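Notebook entry, Gramus Materials Room
7 April 2022
Recorded by: Adalberto Queiroz
Subject: Sourdough starter hydration series, continued from February

The purpose of this series is to determine whether the Guerra rye flour may replace the Letum rye in the house starter without a change to the feeding schedule. Previous entries cover the Letum control only.

Lid, bowl, basket and tabletop.

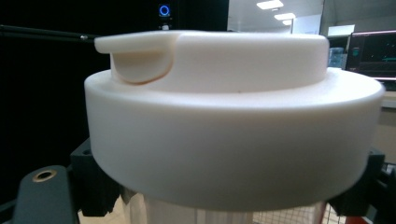
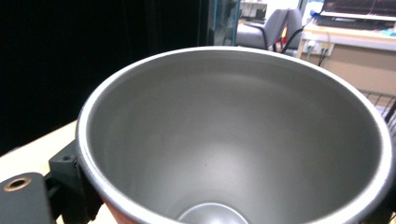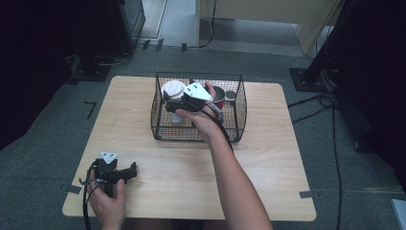
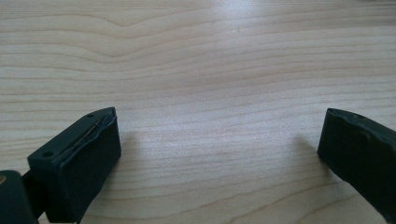
Five jars were prepared at 8:10. Each received 30 g of mature starter, 30 g of flour and the measured water for its position in the series. Jars 1 and 2 are Letum, jars 3 to 5 are Guerra. Water was drawn from the filtered tap and allowed to stand overnight in a covered pitcher.

Jar 3 took up the water noticeably faster than jar 1 at the same hydration and was stiff to stir. The Guerra is a coarser grind and carries more bran. A further 5 g of water was added to jar 3 at 8:25. This departs from the protocol and the jar should be read separately from the others.

Observations at 11:30. Jars 1 and 2 domed, with small even bubbles against the glass. Jar 4 ahead of both. Jar 5 slack, surface already flat, sharp smell. Jar 3 slow.

Observations at 15:10, 7 hours after mixing. Jar 4 had fallen slightly from its peak. The time of the peak was not recorded, as the 13:00 reading was missed. Colleagues covering the midday reading are requested to initial the sheet on the shelf door whether or not a change is seen.

Total rise, measured from the tape line to the highest smear on the glass: jar 1, 38 mm. Jar 2 not legible, tape had slipped. Jar 4 exceeded the tape.

The Loltel thermometer disagrees with the wall unit again. Readings from the wall unit have been used throughout. The Loltel should go back for calibration before the next run.

Provisional view: Guerra is acceptable at the middle hydration with a shorter interval between feedings. The run is to be repeated with longer tape and a second bag of flour. Discard from jars 1 and 2 was combined and kept in the refrigerator for crackers.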